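How Shadows Change Size

A shadow is a place that light does not reach. Light travels in straight lines. When it meets something it cannot pass through, such as a book or your hand, it stops. The area behind that object gets less light than the area next to it, and we see the difference as a dark shape.

Three things are needed to make a shadow: a source of light, an object that blocks the light, and a surface for the shadow to fall on. The surface can be a wall, a floor or a sheet of paper. Pale, smooth surfaces show shadows best.

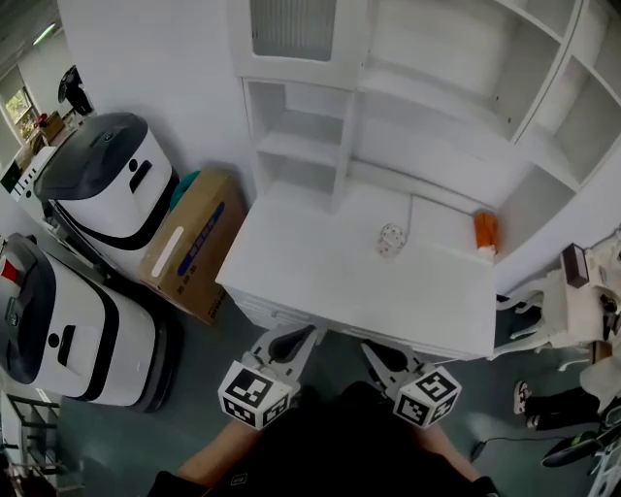
The size of a shadow depends on two distances. One is the distance from the light to the object. The other is the distance from the object to the surface. A plain white desktop is a good surface for testing this, and a small ball and an orange cup like the ones on this desk will do for objects. Hold a flashlight above and to one side of the ball. Keep the flashlight low and the shadow is long. Raise it and the shadow gets shorter. Do the same with the cup and compare.

Now use a wall. Stand 4 feet from it and ask a helper to shine the flashlight from behind you. Hold your hand out to the side, in the beam, and look at its shadow. Move your hand toward the light and the shadow grows. Move it toward the wall and the shadow shrinks, but its edges become sharper.

The fuzzy edge of a shadow has a name. It is called the penumbra. The darkest part is called the umbra. In the penumbra, some of the light is blocked and some still gets through.

The sun makes shadows in the same way. Early in the morning it is low in the sky, so shadows are long. Near the middle of the day it is higher, and they are shorter. To record this, push a stick upright into the ground and mark the tip of its shadow every 15 minutes. Never look straight at the sun.

Words to know: opaque (blocks light), transparent (lets light through clearly), translucent (lets some light through but scatters it).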